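Valeck Orthopedic and Rehab Center
Patient and Family Advisory Group
Minutes, December 22, 2024
Held in the downstairs therapy gym, Farquharson building

Started a bit late, the upstairs room was double booked. Quorum OK. Notes typed up fast, send corrections by reply to the list, please not on paper.

1. Last minutes

Accepted with one change. Item 4 should read "outpatient shoulder group", not "outpatient knee group". Two people pointed this out separately.

2. Matters arising

Parking by the side door. Signs are up. Still being used by delivery vans before lunch. Facilities side will speak to the delivery firms again. Ask was for cones, answer was maybe.

Grab rail in the second changing room: done. Wrong height for anyone under about five foot two, according to a member who is under five foot two. Going back on the list.

Ice machine: fixed, then not fixed, then fixed. Leave on the agenda.

Large-print exercise sheets: hip and knee ones ready, at the front desk. Shoulder and ankle still at the printer. Hand therapy not started.

3. Therapy wait times

Clinic manager's report. 119 people on the outpatient list at the start of the month, down from the fall. Average wait from surgeon's referral to first therapy visit is 34 days for non-urgent. Surgical patients are meant to be seen inside two weeks and mostly are, but "mostly" was queried. Manager to bring the split next time, post-op separate from everyone else.

Long discussion. Main points as I caught them:

- People are told in the hospital that therapy will call them. Some wait by the phone for a week or more before finding out the referral was never sent. Happened to three members in this room.
- Fax. Two of the surgeons' offices still fax. Faxes arrive with the second page missing, the second page is the one with the weight bearing instructions on it.
- Could the patient get a card at discharge with the clinic's own number and a line saying "if you have not heard by this date, call us". General agreement. Cheap. Manager will draft, group to look at the wording before it goes to print.
- Request for evening slots, again. One late evening a week is possible from the new year if a second therapist agrees to it, as no one works in the gym alone after six. Manager is asking staff. No promises.
- Cancellations. 37 no-shows last month. Some of those are people who did call but got the voice mail and the message wasn't picked up till the next morning. Suggested a separate voice mail for cancellations only. Manager liked this.

One member asked that it be minuted that the front desk staff are kind and are doing the work of more people than there are. So minuted.

4. Home exercise app (Flilo)

Trial has run for ten weeks with knee replacement and rotator cuff patients. Lead therapist gave the update.

Those who use it like the videos. Being able to see the movement from the side helps. Reminders can be turned down but the setting is hard to find, under "profile" and not under "reminders". Several people thought they were being told off by their phone.

Pain score comes up before every set, which people find annoying and start putting in the same number every time. Therapist agreed that makes the number useless. Will ask Flilo if it can be once a day.

Not everyone has a phone that can run it. Paper stays. This was asked three different ways and the answer each time was yes, paper stays, no one will be moved to the app who doesn't want it.

Privacy: who sees the scores? Your own therapist and the lead. Not the surgeon unless you say so. Not the insurer. Members wanted that in writing on the sign-up sheet in normal size type. Agreed.

Trial to carry on through the winter, then decision. Would like a few more shoulder patients in it if anyone knows someone starting out. 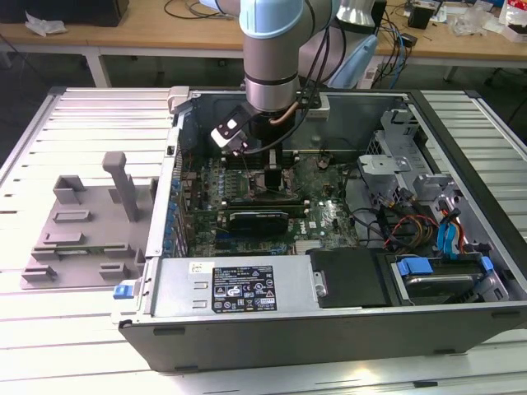 Question whether the app works without internet, as the signal out past the reservoir is hopeless. Videos can be downloaded at home or in the waiting area over the clinic wifi, scores go up later when there's a connection. Therapist will put instructions on one side of one sheet. Wifi password to go back up on the wall, it got taken down when they painted.

5. Brace and equipment loan closet

Closet is full of things no one wants and short of things they do. Needed: raised toilet seats, reachers, long shoe horns, shower stools with backs. Not needed: crutches, any size, there is a whole wall of crutches.

Vikine hinged knee braces. Clinic has a small stock for loan. Straps wearing out before the hinges do. New straps can be ordered separately, manager didn't know that, will look into it. Member who wore one for four months said to wash the liner in a pillow case or the hook side eats everything else in the load. Could go in the leaflet.

Getting things back is the problem. No deposit at the moment and the group does not want one. Suggestion: phone call at three months, friendly, "are you finished with it, we can pick it up". Pick up would need a driver. Left open.

Balance in the equipment fund is $2,724 after the fall bake sale and one gift from a family. Proposal to spend part of it on shower stools with backs. Seconded, passed, one abstention (would prefer to see a list of prices first). Prices to be circulated before the order goes in.

6. Pre-surgery class

Attendence is down since it went to mornings. People still working can't come. Those who do come say it's the most useful hour of the whole thing, especialy the part on stairs and getting in and out of a car.

Ideas: record it. Run it at 5:30 every other time. Let the person who'll be doing the helping at home come along, this is allowed already but the letter doesn't say so. Letter to be changed, that one is easy.

Members who've had surgery were asked what they'd have wanted to be told:
- how bad the sleep is, and for how long
- that the swelling goes down to the ankle and this is normal, and when it isn't normal
- take the stool softener from day one
- set up a chair with arms before you go in
- the second week can be worse than the first
- what to do with the dog
- that you can ask for a different time for therapy if the pain pills make you sleepy

Lead therapist will work these in. Swelling one needs care, must go with the warning signs for a clot next to it, calf pain, redness, short of breath, who to call. Agreed these go on the fridge sheet in bold.

Two members offered to come to the class and talk for five minutes. One knee, one hip. Looking for a shoulder.

7. Going back to work forms

Raised by a member on behalf of several. Employers want a form, surgeon's office says ask therapy, therapy says ask the surgeon. Can take weeks. Meanwhile the person is ready for light duty and isn't being paid.

Manager: therapy can write what the patient can and can't do (lift, kneel, stand, ladder) but can't sign the release, that's the surgeon. Suggested the therapy letter goes over to the surgeon's office a week before the follow-up visit so it's there on the day. Would be tried with one surgeon's office first. Members keen. Asked that patients get a copy in hand too, see fax, above.

Also, what "light duty" means should be spelled out. At one warehouse it meant carrying smaller boxes.

8. Any other business

Pool. Heater is OK again. Chair lift into the pool is booked for service, pool sessions will run that week for those who can do the steps only. Those who can't will be offered gym time and will be called, all of them, before the day.

Coffee in the waiting area. Lids, please. Wet floor plus walkers.

Clock in the gym is seven minutes fast. Some like it that way. Left.

Music: request for less of it. Another request for more of it. No action.

Balance class has spaces. You don't have to have had surgery.

Actions

Clinic manager: post-op wait figures; draft discharge card; cancellations voice mail; ask staff re late evening; brace straps; try work letter with one surgeon's office.
Lead therapist: Flilo pain score question; app instructions sheet; changes to pre-surgery class and fridge sheet; more shoulder patients.
Facilities: vans / cones; rail height; wifi password; ice machine (watch).
Secretary: shower stool prices to the list; chase printer on shoulder and ankle sheets; find out when hand therapy sheets start.
All: wording of discharge card when it comes round, short turnaround.

Next meeting: date to be sent out once the upstairs room is confirmed. Side door will be locked after five, use the main entrance and ring.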